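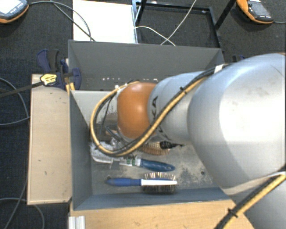 Cable and Clamp Tips for a Bin-Picking Arm: Which Ones Hold Up

Every workshop that gets a secondhand arm also gets a load of advice along with it. I've been collecting that advice for our picking cell at Gratcombe, where the arm lifts hairbrushes and other household odds and ends out of a gray bin, and I've tried most of it. Some of it works. A fair amount is the kind of thing people repeat because it sounds like something a careful person would say.

Leave a loop at the wrist, and leave it bigger than looks right

This one I believe. The cables that run down the arm need enough slack to get around the last joint when it turns all the way in both directions. Ours make a wide loop around the orange cover, and visitors always want to tidy it. Don't let them. Tormod Sjögren pulled ours in snug one February because he thought it looked sloppy, and we lost a yellow cable to a cracked jacket before the month was out.

The drawback is that a big loop hangs over the bin and can drag across whatever is in it. Jog the arm by hand to the lowest pick in each corner and watch the loop, not the gripper. If it touches a brush handle, take a little slack back up the arm and try again.

Tape or ties?

The usual advice says never tape. I use both. Tape near the top of the run, where the bundle hardly moves, has given me no trouble at all. Farther down, where the bundle bends, tape creeps and leaves glue on everything, so that part gets ties.

Pull a tie only until the cables stop sliding, then quit. You should be able to twist the bundle a little with two fingers. I have been told I must trim every tail flush, and I've stopped doing it. A flush-cut tie leaves a sharp corner that will open up your forearm when you reach past it. Leave a stub and point it away from the bin.

Hook-and-loop straps get recommended a lot. Ours filled with lint and let go. Maybe yours is a cleaner room.

Clamp the bins where they meet

A bar clamp over the corner where two bins touch holds both of them with one tool, and it comes off in seconds. That's the good part. The bad part is that people trust it. Clamps loosen when the arm bumps a wall, and it will bump a wall. Check by pushing the bin with the heel of your hand at the start of each session. If it moves, everything you taught the arm is off by that much.

Don't crank down hard on a thin bin wall, either. Dimas Khoo did, and the rim bowed inward enough to catch the tool on the way out. Snug is plenty. If you need more grip than snug, put something flat under the jaw.

And run the arm past the clamps slowly the first time. The handle stands up higher than you think.

Marks on the bin floor

I was told scuffs ruin the camera's view and that the floor ought to be repainted every 300 hours. I'd like to know who came up with that number. Our floor is worn pale in patches and I have never been able to tie a missed pick to it. Wipe out the dust and the stray bristles with a damp rag and let it dry. If picks start failing over one particular spot, then worry about that spot.

Pendants on the floor

Yes, ours sit on the carpet. Sixten Lunde says they should hang on hooks, and he's right, and he has been saying so for 2 years. Until the hooks go up:

Set them down screen up, well outside the arm's reach.
Keep their cables off the path you walk to get to the bin.
Know which pendant belongs to which controller before you press anything. A strip of colored tape on each one beats memory.
Keep one in your hand whenever you're near the arm with the power on.

Wiping down the arm

Plain damp cloth, power off, and skip the orange spray cleaner somebody always has under the sink. Smudges on the housing are harmless. Scratches mostly are too, but run a fingernail across a new one. If the nail catches, find out what the arm is hitting.

Go easy around the joint covers and don't spray anything toward a seam. While you're there, look at the cables where they cross the arm. Shiny spots mean rubbing. Move the tie an inch and look again next week.

The one about greasing the cables

Vicente Riquelme heard that a film of silicone grease makes a bundle last twice as long. We tried it on one length and left the other alone. The greased one picked up every hair and carpet fiber in the building. I can't tell you whether it lasted longer, as I threw it out.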